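How to Tame the Cables Behind a Sit-Stand Desk

I love this job. It takes one afternoon, it costs less than $30 if you already own a screwdriver, and every time you crawl under the desk afterward you get to feel pleased with yourself all over again!

The trouble with a desk that moves is that everything plugged in on top has to travel with it. A fixed desk forgives almost anything. A moving one will find the one short cord and pull on it every single day, so the whole plan has to start with the desk at its tallest.

What you need

Reusable hook-and-loop strips
Small plastic zip ties, 11 inches or shorter (a mixed bag of 300 will last you for years)
A power strip with a flat plug and mounting holes
A screw-on wire tray, long enough to cover most of the desktop
Masking tape and a pen
Side cutters

Step 1: Label before you unplug

Tear off short pieces of masking tape, fold one around each cord near the plug, and write what it belongs to. Do both ends. I skipped this the first time and spent a very silly half hour tugging on identical black cords while my sister watched the monitors and shouted "no, the other one."

Step 2: Strip it all out

Shut the computer down and unplug everything. Yes, everything. Wipe the cords down with a damp cloth once they're out, dry them off, and look for cracks or flattened spots. Anything damaged goes in the discard pile. You'll probably find a charger for a phone you gave away long ago, and that can go too.

Step 3: Mount the tray and the power strip

Screw the tray to the underside of the desktop, close to the back edge. Check the screw length against the thickness of the top before you drive anything in! The power strip goes inside the tray with the outlets facing you. Now every device on the desk plugs in up there, and only the strip's own cord (plus a network cable, if you use one) has to reach the wall.

Step 4: Build the main bundle

Raise the desk all the way. Hold the cords that run to the wall side by side, line them up so they don't cross, and put a loose hook-and-loop strip every hand's width or so. Lower the desk, raise it again, and watch the bundle. It should hang in an easy curve at every height, with no sharp bends and no tug at either plug. Add or take away slack now, while it's easy.

Once you like how it moves, swap the strips for zip ties wherever you're sure nothing will change. Snug is plenty. If a tie leaves a dent in the jacket, cut it and start over.
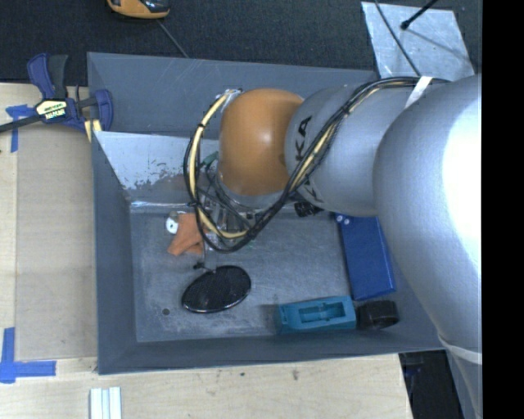 Small black ties on a thick bundle of black and cream-yellow cables, with a generous loop of slack.

Trim the tails flush with the side cutters. A tail snipped at an angle is sharp enough to scratch the back of your hand, and you will be reaching in there again.

Step 5: Tuck in the short stuff

Lamp cords, speaker wires and monitor leads can be folded into flat figure eights and laid in the tray. Use hook-and-loop here, because these are the ones you'll swap out. Keep power bricks side by side with a little air between them, never stacked.

Step 6: Give it a week

Use the desk normally and listen for scraping as it goes up. Check that the bundle hasn't started catching on a chair arm or a drawer handle. Mine rubbed against a file cabinet, and sliding the cabinet over a few inches fixed it.

A reader's tip

Vanderleia Seixas wrote in to suggest using a different color of tape for each device, with the same color on both ends. I tried it on my own desk and it's so much faster than squinting at my handwriting. Thank you, Vanderleia!

Updated 16th April with the note on screw length.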